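Ekgate Shoe Room: Progress Report to the Dunleavy Fund
Tuesday, October 17, 2023

Dear friends at Dunleavy,

Thank you, first of all, for your patience with the timing of this report. We had meant to send it at the end of the summer, and then the school rush came and the donation bins filled faster than we could empty them (a good problem to have, but a problem all the same!), so we are writing to you now with the shelves a little calmer and a fresh pot of coffee beside the keyboard.

As you will remember, your grant was made to help us do three things at Ekgate: sort and clean the donated shoes properly before they go out, fix up the back room where the work is done, and open the shoe room on a second day each week. We are going to take those in turn, with a wander or two along the way.

The shoes

Since the grant began we have given out 880 pairs, and we are very proud of that number. Most of them were sneakers, in children's and adult sizes, with work boots a distant second and then a long tail of everything else, including a surprising run of dance shoes in the spring. Sneakers are what people ask for when they come in, and they are also what wears out fastest, so we have learned to be fussy about them. A pair that looks fine on the rack can have a sole that is smooth as a plate, and we don't want to send anybody's kid out into a wet parking lot in those.

So every sneaker now gets turned over and looked at from underneath before anything else happens to it. We check the tread, then the seam where the sole meets the upper, then the inside around the heel, which is usually the first place to go. Buckles, clips and eyelets come last. Laces we hardly bother to inspect anymore because we simply replace them, thanks to the bulk box your grant paid for. Another 149 pairs did not pass and went on to Pumonach for recycling. We used to keep those pairs in a corner in case someone could mend them, and the corner had become a kind of mountain, so it has been a relief to have somewhere sensible for them to go.

Cleaning has been slower than we promised you. The soles are quick enough with a stiff brush and dish soap, but the white bands around the edges take real elbow grease, and pale linings hold on to every stain they ever met. We tried a couple of spray cleaners early on and were not impressed. Warm water, a toothbrush and some patience have done better than anything in a bottle, and they leave more of your money for laces and insoles.

The back room

We wish we had better news about the walls. You may recall from our application that the sorting room had not been painted in a very long time, and we had set aside part of the grant for scraping, filling and a fresh coat. The scraping has not started. The quote we had from Broso was a fair one, but it covered painting only, and when we talked it over we decided the old surface should be looked at and tested before anyone took a scraper to it. That was not in the budget, and it has taken us a while to find the money elsewhere. We have it now, and the testing is booked for November.

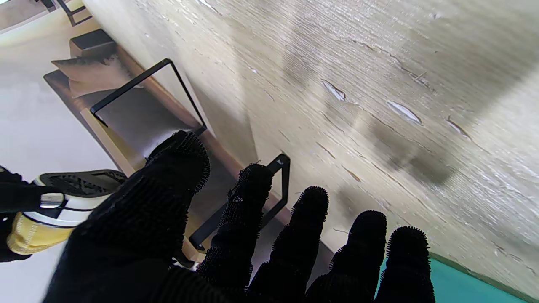

A sneaker in the sorting room, with the cream wall still waiting for its repair.

The flaking is the part that bothers us most, along with the thin cracks running between the patches. A wall in that state can't be wiped down, and we have moved the clean racks well away from it so that nothing drops onto shoes that are ready to go out. The cream color itself has its fans and we may end up keeping something close to it. There was quite a lively discussion about a cheerful yellow, which has not been settled, and we promise not to spend any of your grant on settling it.

What did get done in there is the lighting, and what a difference! The old fixture buzzed and gave everyone a headache by mid-afternoon. The new lights went up in the summer and it is much easier to judge a worn heel or a gray smudge under them. We also put in a deep shelf for boots, which had been falling off the narrow ones every time the door was shut too hard.

The second day

We are now open 2 days a week, as planned. The second day was very quiet for the first month, and we will admit to some worried looks at the door, but word has gotten around and it is now the busier of the two. Parents tell us the later hours suit them because they can come straight from school pickup with the children along, and a child who is there in person can try things on. That has cut down on returns a good deal. We have also added a small bench and a foot measure by the front window — both donated, so you will not find them in the accounts.

One thing we had not planned for is how long people like to stay. Fitting a pair of shoes is a friendly sort of business, and folks get to talking. We have stopped trying to hurry anyone along and have started putting out cookies.

Money

Spending on supplies and opening hours is in line with the budget you approved. The painting line is untouched apart from the lighting work, which you kindly let us move across in the spring. We would like to ask your permission to carry the rest of that line forward so the wall can be done properly once the test results are in. If the results mean a bigger job than we have planned for, we will write to you before agreeing to anything, and we will send the revised quote along with the letter.

Coming up

Winter boots are the big push from here. We are short on children's sizes and have set ourselves a goal of 30 more pairs before the first real snow. The collection bins will be going out again at the usual spots, with new signs, since the old ones had faded so badly that people were leaving us lampshades.

You would be very welcome to come by and see the shoe room on either open day, and we would be glad to put you to work with a toothbrush for an hour if you have the time. Our next report will follow once the wall is finished, and we will include the final accounts for the painting line with it.

With our warm thanks,
Everyone at the Ekgate Shoe Room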